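Stornmont two-finger gripper with wrist camera: review after 12 weeks
Posted 20/10/2023

We bought the Stornmont in the middle of the year to replace a gripper that had been repaired too many times. Our work is kitchen tasks: boards, lids, pans, things on a counter. 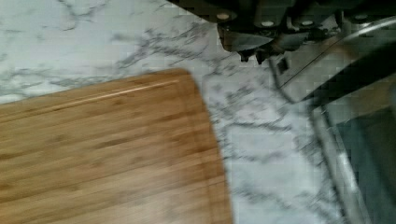
The choice came down to three units. The Thampi was the cheapest and had the longest delivery time. The Gandulach was the strongest, but it was too heavy for our arm once you added a camera. The Stornmont sat in the middle on price and came with a camera mount in the box, so that is where the money went.

What you pay for

The quote for the gripper was fair and the invoice matched it. The extras are where the budget slipped. We had put aside $800 for cables, adapter plate, spare fingers and freight, and we went over it. The adapter plate is sold separately and the product page doesn't make that clear. Freight was $241 on its own, and that was for one box. If you are writing a grant or a capital request, ask for a full quote with the plate and freight as their own lines before you put a number in.

Spare fingers come in packs of 6. We thought that was too many and have since changed our minds. They wear at the tips on hard counters, and a worn pair is easy to miss until the grip starts to slip on thin edges.

Set-up

Mounting took a morning. The bolts are a standard size and easy to reach with a normal hex key. The cable is stiff and a bit short, and on our arm it needed an extra clip to keep it clear of the last joint. The software found the gripper on the second try. The manual is printed in grey on white in very small type, so download the PDF and read it on a screen.

In use

Closing force is steady and the fingers meet squarely. It picks up a cutting board by the edge if the board overhangs the counter a little. With the board flat on the counter it struggles, as did everything else we have owned. Curved lids with a metal rim are all right if you come at the knob. Gripping by the rim is hit and miss, and we would not plan a project around it.

The body is bulky for the size of the fingers. In a tight space between a board and a pan, the housing gets there before the fingertips do. Measure your gaps before ordering. We now leave more room between items when we set up the counter, and that has fixed most of it, but someone working in a real kitchen won't have that choice.

The camera view is useful for lining up a grasp. You see the counter and what is near the fingers, and not much else. Fast moves blur. Shiny metal and dark glass look poor in the compressed video, with visible blocks along bright edges. There is a higher quality setting, but it filled our drive faster than we had allowed for. Storage should be in your budget from the start – it wasn't in ours.

Support

We wrote to Stornmont twice. The first reply came the next day and solved the problem, a firmware mismatch. The second took more than a week and sent us to a page we had already read. Local stock is held by Filley, who were better on the phone and had finger packs on the shelf. They also told us prices go up in January, so we have ordered another pack early.

Running costs

So far we have used two sets of fingers and one cable clip. The service plan is optional. We left it out this year and will look at it again when the warranty ends. The plan covers labour and parts but not freight, and you pay that both ways.

Good points
Square, steady grip
Camera mount included
Easy to bolt on

Bad points
Adapter plate costs extra
Bulky housing
Short, stiff cable
Video is rough on reflective things

Would we buy it again? Yes, for counter work with a bit of space around each item. If most of your work is in drawers or crowded sinks, see whether you can borrow one for a few days first. Filley has a demo unit and charges a deposit, refunded when it comes back in one piece.

Rating: 4 out of 5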